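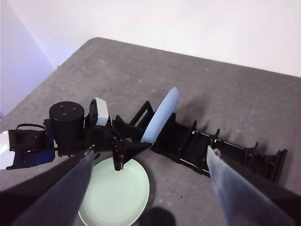 Frequently asked questions: district heating substations

These answers apply to indirect substations connected to the Prasberg heat network, including the Dulleo and Salian ranges supplied by Narham. Direct connections are covered in a separate sheet.

What does the substation do?

It passes heat from the network to the building without mixing the two bodies of water. Network water flows through one side of a plate heat exchanger and building water through the other. A control valve on the network side sets how much water passes, according to the temperature needed in the building.

A standard unit has one exchanger for space heating and one for domestic hot water. Both are fitted with their own control valve, sensor and strainer. The heat meter is shared.

Who owns which parts?

The network company owns the service pipes, the primary isolating valves and the heat meter. Everything after the second primary flange belongs to the building owner, including the exchangers, pumps, expansion vessel and controller. The boundary is marked on the connection drawing. Where the drawing and the agreement differ, the agreement applies.

How is the unit sized?

Sizing starts from the heat loss of the building at the design outdoor temperature and the peak draw of hot water. The two loads are calculated separately. Hot water has priority in the controller, so the service pipe does not have to carry both peaks in full.

Do not size from the rating plate of the old boiler. Boilers were often chosen with a large margin, and an oversized control valve will hunt at low load. If metered fuel data is available for at least one full heating season, send it with the enquiry.

What is the smallest building you connect?

There is no lower limit on floor area. Single houses are normally served by a Dulleo wall unit. Blocks with more than four flats are served by a Salian floor unit with a common hot water circuit, unless each flat is to have its own interface unit.

What return temperature is required?

The primary return must not exceed 55 °C during hot water draw-off. During normal space heating it should be well below this. The limit for each building is written in the connection agreement and is checked from meter readings.

A high return temperature means that water is leaving the building with usable heat still in it. More water then has to be pumped to deliver the same energy, and flue gas condensing at the heat plant works less well.

Our return temperature is too high. What should we check?

Work through these in order:

1. Control valve. Close it from the controller and confirm that the flow reading on the meter falls to zero. A valve that does not seat fully will pass water all year.

2. Hot water circulation. An excessive circulation flow brings warm water back to the exchanger continuously. Set the balancing valves to the commissioning values.

3. Radiator balancing. Open bypasses and radiators without presetting are the usual fault in older buildings.

4. Secondary pump setting. Constant speed at the highest step is seldom needed. Use proportional pressure where the pump allows it.

5. Fouling of the exchanger. Compare the temperature difference between primary return and secondary return with the commissioning record. A steady increase over several months points to scale or dirt.

How much space is needed?

A Salian floor unit needs a clear width of 1,466 mm, including access to the controller side. Allow the full height of the room above the pipe connections. The door must be wide enough for the unit to be brought in assembled, although the frame can be split at the factory if this is stated on the order.

The room needs a floor drain, a fixed light, a cold water tap and an earthed supply on its own fuse. It must be possible to reach the meter without passing through a flat.

Can the existing radiators be kept?

Usually, yes. The secondary system should be flushed before the exchanger is connected, and a magnetic filter should be fitted on the return. Radiators designed for high boiler temperatures will work, but the heating curve may have to be set higher than in a new building. One-pipe systems should be surveyed first. They give a high return temperature and may need changes to the risers.

What is the heating curve and who sets it?

The curve gives the secondary flow temperature for each outdoor temperature. It is set at commissioning from the design data and then adjusted during the first heating season. Make small changes and leave at least two days between them, particularly in heavy buildings. A coldest-month check, normally in February, shows whether the top of the curve is correct.

The outdoor sensor must be on a north-facing wall, away from windows, extract grilles and lamps. Many complaints about unstable indoor temperature are traced to a badly placed sensor.

How is energy use measured?

The meter multiplies the flow by the temperature difference between supply and return, with a correction for the density and heat capacity of the water. Readings are collected remotely every hour. The display also shows total energy, total volume, present flow, present power and both temperatures.

If the remote reading fails, the stored values are collected once contact is restored. The bill is estimated only when the meter itself has stopped.

Is a standby boiler needed?

No. The network has its own peak and reserve boilers, and these start if the main unit is lost. Buildings that cannot accept any interruption, such as those with medical equipment dependent on heat, may fit a pair of valved connections for a mobile boiler. The connections must be on the secondary side.

What happens during a planned shutdown?

Notice is given in writing, with the section affected and the expected hours. Leave the controller switched on. Do not drain the secondary system. When supply returns, the control valves will open fully for a time and the pipes may make some noise until the temperature is steady.

How often should the unit be serviced?

Once a year, before the heating season. The service covers:

- cleaning of primary and secondary strainers
- pre-charge pressure of the expansion vessel
- operation of the safety valves
- stroke and tight closing of the control valves
- inspection of gaskets and unions for leaks
- comparison of sensor readings with a reference thermometer

With normal water quality, a brazed exchanger has an expected life of 20 years. Exchangers in hard water areas may need chemical cleaning during that time. Brazed exchangers cannot be opened, so a leaking one is replaced complete.

Can we top up the secondary system ourselves?

Yes. Use the filling loop on the secondary side and close both valves afterwards. Record the volume added. Repeated topping up indicates a leak or a failed expansion vessel and brings oxygen into the pipes. Never top up from the primary side unless a metered connection has been approved.

Who should be contacted?

Connection enquiries and sizing: Lakshmi Suvarna
Metering and return temperature reports: Anil Kotian
Service agreements and spare parts: Chandrasekhar Poojary

Quote the meter number in all correspondence. For a leak on the primary side, close both primary isolating valves if it is safe to reach them and ring the duty line printed on the substation door.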